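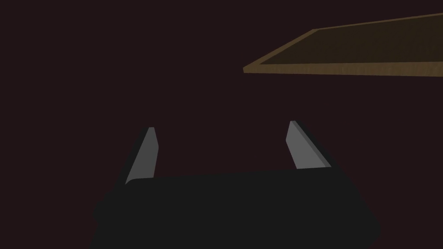

July – by Frans Dijkstra

Progress report: Murkach club song, second period

Dear Mr. Vanhove,

The writing of the song is finished. Our composer, Van Leeuwen, delivered the last version on Friday and the club has accepted it with one change: the second verse now names the old stadium, as the supporters asked. The text is in two languages, and both will be sung in the same recording.

We recorded the choir in the hall at Clotcombe. We had planned for 100 singers and around 80 came, so we recorded the refrain two times and put the takes together. The sound is full enough in my opinion, but the drums are still too loud in the first minute. Plirkov will do the mixing again without extra cost.

From the budget for this period, 2,060 euros are not yet spent. I ask your permission to move this amount to the video, where the editing takes more days than we calculated. The invoices are sent separately.

Two points are still open. The contract with the brass players is not signed – they want to know first how the song will be used on the radio. Also, the stadium speaker needs a short version for the entrance of the teams, and we did not begin with it.

The next report will come after the first home match.

Last updated: July, 16:40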